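Glass table pitched as lunch fix gets a cool reception

GRURNBERG - A furniture firm wants the town to spend $1,958 on a round-edged glass table for the community lounge, and not everyone who has eaten at one is convinced.

Vurkden showed the table in December, pitching it as a place where people could have a snack and a drink without going back to the kitchen. The top is clear glass on a curved black support, with the gray carpet showing through. Sunita Kowalczyk, who handles sales for the firm, called it "easy to live with."

That claim deserves a closer look. Clear glass shows every crumb and every ring from a cup, and the lounge gets 312 visitors in a busy month.

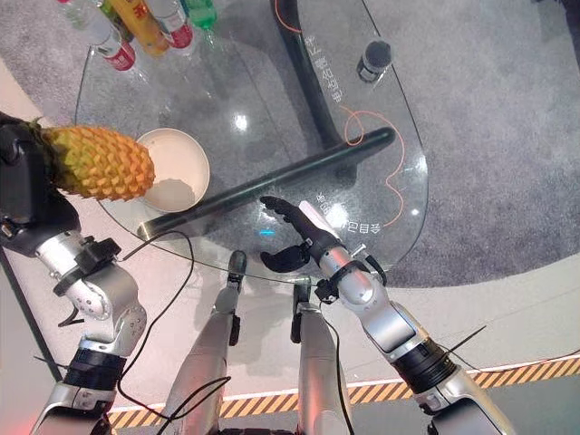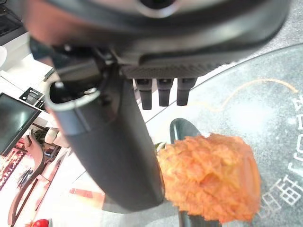 Page last changed: December, 3:12 p.m.

Four plastic drink bottles, a small black cup and a shallow white bowl don't sound like much of a load, but add an orange cable looping over the glass and the clean look from the brochure is already gone.

Imani Haddad, who runs the lounge, said she would want to see the table after a week of real lunches before signing anything. "It's a nice shape," she said. "I still don't know who wipes it."

Kowalczyk said the glass needs a wipe 2 or 3 times a day - a figure that comes from Vurkden and has not been checked by anyone else. The price does not include delivery.

Haddad has asked Ostrowski, a second supplier, for a quote on a solid top. A decision is expected next month.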